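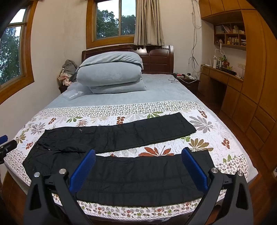 港口特许经营权的事，Manzano议会昨晚又开了一次会，我去旁听了，坐到快十一点。

先说结果：没有表决。原定要讨论的是公共工程局长Fulgencio Cordero的停职动议，最后改成把材料退回审计处，一月再议。赞成推迟的比反对的多2票。

这件事拖得很久，简单记一下经过。旧码头的疏浚合同去年给了Drumard公司，参加投标的本来有6家，开标前陆续退出，最后只剩两家。Drumard的报价比另一家高出不少，评分表上却在“技术方案”一栏拿了满分。今年春天，议员Montserrat Alcaraz要求公开评分细则，市政府给了一份141页的文件，其中49页是涂黑的。她昨晚把那几页一张一张举起来给大家看，花了很长时间，主席催了她两次。

Cordero本人到场了。他说评分由外聘顾问完成，他只负责签字，又说签字之前“看过摘要”。Alcaraz问摘要是谁写的，他答要回去查。旁听席上有人笑，主席敲了桌子。

市长Trinidad Iglesias的态度和上个月不太一样。上个月她还说完全信任自己的团队，昨晚的说法是，如果审计处认定程序有问题，她希望有关人员“自己作出决定”。我旁边一位老先生听完就收拾东西走了，说后面不用听了。我倒觉得这句话还留着很大余地，认定要多久，由谁来认定，她都没有讲。

反对党那边，Gonzalo Zabala提议把Iltetti仓库的租约一并纳入审计。仓库的承租方和Drumard用的是同一个注册地址，这一点他拿出了登记处的复印件。提议没有通过，理由是不在当天议程上。我认为这个理由站得住，但下次应该列进去。

会后我在楼梯口问Zabala要了那份复印件，他答应发邮件给我，到现在还没收到。收到以后我会把地址那一页抄在这里。

另外更正一处：上一篇我写疏浚工程已经付了全款，这是错的，尾款还压着没有付。谢谢留言指出的读者。

2022年9月24日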